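Let the Robotics Club Keep Its Pretend Kitchen

By Orysia Demchenko
Jul 20, 2024

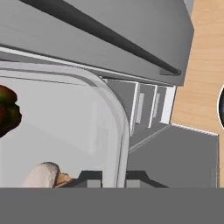

The Tenley club's simulated kitchen, seen from just behind the gripper. The long dark bar is a handle.

The robotics club at Tenley did not build a robot this spring. Some parents are unhappy about it, and I understand why. They paid their fees, they came to the open evening in May, and they were shown a kitchen on a screen. One father asked me where the machine was. I coach the club with Orest Kostiuk, and I told him there wasn't one this year.

I think the club made the right choice, and I think it should do the same next year.

For years we entered the Moroz Cup, which is a good contest with a physical course. We had one arm. The club has 20 members. On any given afternoon three students worked on the arm and the rest watched, sorted screws, or did homework. When a motor burned out, all of them did homework. The students who got their hands on the arm were the ones who already knew how to use it, and they got better. The others learned to be patient.

In simulation every student has an arm. Han-gyeol Na, who had never written code before last fall, spent a whole month on one problem: bringing a gripper up to a long handle without hitting the panel behind it. She logged 431 attempts. On our old arm she might have had a dozen, and the first bad one would have ended the day for everybody else.

People say a rendered kitchen is too easy. It is easier in some ways. The surfaces are clean and the light is even. No cable comes loose. But the geometry is still hard. A handle stands off from its panel, and the gripper has to arrive at the right angle. The gripper also takes up a good part of its own view, so the student has to plan for what the program can't see. Those are real problems and the students had to solve them with real math.

The stronger objection came from Joanne Lambert, who judged our entries for years. She told me that students who only work on a screen never learn what friction does, or a cheap gear, or a table that isn't level. She is right. A program that works in simulation can fail badly on a bench. I would not want a student to leave us thinking otherwise.

My answer is that the order matters. Let them fail on the screen first, where it costs nothing, and then give them bench time with something worth testing. Roksolana Palamarchuk at the Andelow shop has offered us 3 afternoons on her arm in the fall. Under the old plan we would have spent the first of them finding out who could write a loop.

There is also the money. Our last set of replacement motors cost $168, and we needed a second set before the contest. The simulator runs on computers the school already owns. Tutmont, the next school over, has no budget for an arm at all, and its students could join us next year without buying anything.

I would still change one thing. We should have told the parents in the winter what we were doing, and we should have let them try it. The father from the open evening sat down at the end and tried to reach the handle himself. He stayed until we had to lock up.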